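Das Institut für Assistenzrobotik Wultard informiert in diesem Thread über den Stand des Projekts Drimby. Gegenstand ist die Aufzeichnung chirurgischer Nahtaufgaben per Fernsteuerung, mit denen ein lernendes System trainiert wird. (1/7)

Im März wurde die zweite Erhebungsphase abgeschlossen. Der Datensatz umfasst nun 158 Sitzungen, die von 6 Operateurinnen und Operateuren an der Konsole durchgeführt wurden. (2/7)

Aufgezeichnet werden die Bewegungen beider Instrumente sowie die Bilder mehrerer Kameras. Die Ansicht aus unmittelbarer Nähe des Instruments dient vor allem der Beurteilung des Nadelgriffs. (3/7)

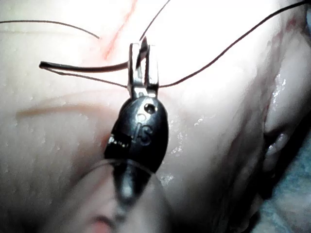
Gebogene Nadel und dunkler Faden am Instrument, Nahansicht. Projekt Drimby.

Die fachliche Leitung der Demonstrationen liegt bei Dr. Yaa Boateng. Jede Sitzung wird in Einzelschritte gegliedert: Greifen, Ausrichten, Einstich, Durchzug, Übergabe. Abgebrochene Versuche verbleiben mit entsprechender Kennzeichnung im Datensatz. (4/7)

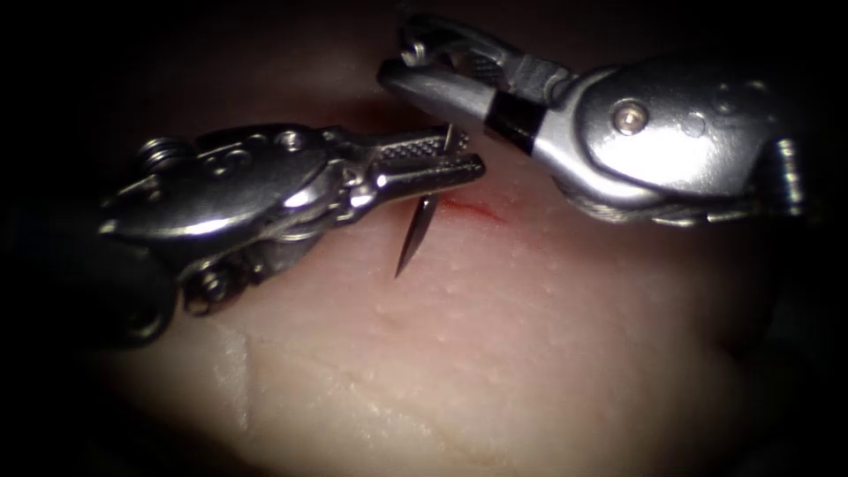
Besondere Aufmerksamkeit gilt der Ausrichtung der Nadel vor dem Einstich. Liv Sundqvist, zuständig für die Annotation: »Kleine Korrekturen des Winkels sind für das Lernverfahren wertvoll. Wir bitten die Operateure ausdrücklich, sie nicht zu unterdrücken.« (5/7)

Bislang wurden 3.000 Einzelschritte annotiert. Die Prüfung erfolgt durch eine zweite Person, die an der jeweiligen Sitzung nicht beteiligt war. Strittige Fälle entscheidet Kumaresan Bangera. (6/7)

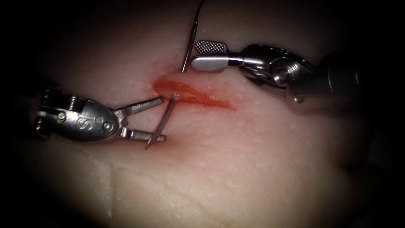
In der nächsten Phase wird das trainierte Modell zunächst nur den Einstich selbstständig ausführen. Die Konsole bleibt dabei besetzt, eine Übernahme ist jederzeit möglich. Anfragen zur Datennutzung nimmt die Projektstelle Drimby schriftlich entgegen. (7/7)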